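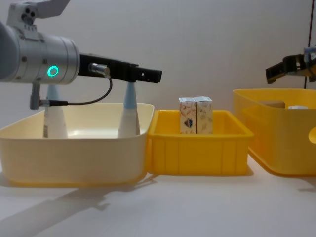 Home Course list Handouts Past papers Contact

Search this site Go

Fundraising for Small Charities, Unit 4: The Winter Appeal

Notes from the session, typed up fast. Slides are seperate. Updated 2020-07-18.

Carrying on from Unit 3 (donor lists). If you missed it, read the bit on consent first or half of this won't make sense.

1. What an appeal is for

One ask, one cause, one time window. Not the newsletter. Not the annual report with a donation slip stapled in. Most small hospices and care charities get a big slice of their unrestricted money in December, so the winter letter carries the rest of the year. Unrestricted = can be spent on anything, incl. heating, wages, the van. Restricted = tied to what you said in the letter. Write "help us buy a new bath hoist" and that's what the money buys. Watch the wording!!

Safer line: "to help pay for care at Hidville this winter and wherever the need is greatest." Dull but it keeps your hands free.

2. Worked case: Hidville

Day hospice, one building, mailing list of 900. Sent a two-page letter plus reply card. 90 gifts back. Response rate 10 percent, which is high, warm list, lots of families who'd used the service. Do not plan on 10 for a cold list. For cold mail budget for 1 percent and be pleased with more.

Of the 90 gifts, 17 came from people who had never given before (they were on the list through the summer fair). These 17 matter most for next year. Separate thank-you, signed by hand, inside a week. Hidville took five weeks. Only a few gave again.

Compare Gerkbridge: list of 381, no reply card, just a web address at the bottom. Response was poor. Older donors wanted something to put a check in. Include the envelope.

3. The letter itself

- Open with one person's story, told with their written OK. Family sees the final text before print, every time.
- Ask by the end of paragraph two. Then again near the end. Then the P.S.
- Amounts: give three, middle one is where you want people to land
- "You" more than "we". Circle every "we" in your draft and see how bad it is
- No stock phrases about making a difference. Say what a night of nursing costs, if you know it. If you don't know it, find out from whoever does the books
- Big type. 13 point at least
- Date to reply by. Put it in bold

Story consent form is in the Unit 3 pack, page 2. A consent from last year does not cover this year's letter. Go back and ask again. People's circumstances change and so do their feelings about being in print.

4. Local press and shops

Paper first, then radio, then shops. Send the story with a picture, caption and phone number that somebody will answer. Weekly papers fill up early before the holidays so get it in by mid November. Lullar sent theirs a week before and got two lines on page 30.

Collection cans in shops: number them, seal them, sign-out sheet with name and shop. Two people present at opening and counting. Check local rules on permits, they vary a lot. Østergaard lost track of its cans one winter and spent the spring ringing round bakeries. 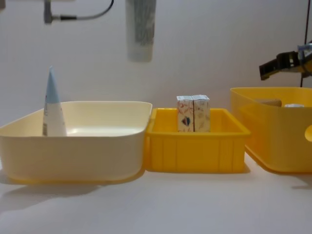
5. Timetable, working backward

Letter lands: first week of December
At the mail house: ten days before that
Final proof signed: one week before mail house
Family sees text: before the proof, allow a week, dont rush them
First draft: early October
Story interview: September

Thank-you letters drafted BEFORE the appeal goes out. Same for the gift log. Columns: date, name, amount, how paid, new or repeat, thanked y/n.

6. For next time

Write a one-page appeal letter for a charity you know. Bring two printed copies, we swap and mark up. Also work out the break-even for a mailing to 381 people: print, postage, envelopes, against an average gift of 17 dollars. Show how many gifts you need. Round up, you can't get half a gift.

Unit 5 is legacies.

This site uses cookies to remember your settings. Accept Manage cookies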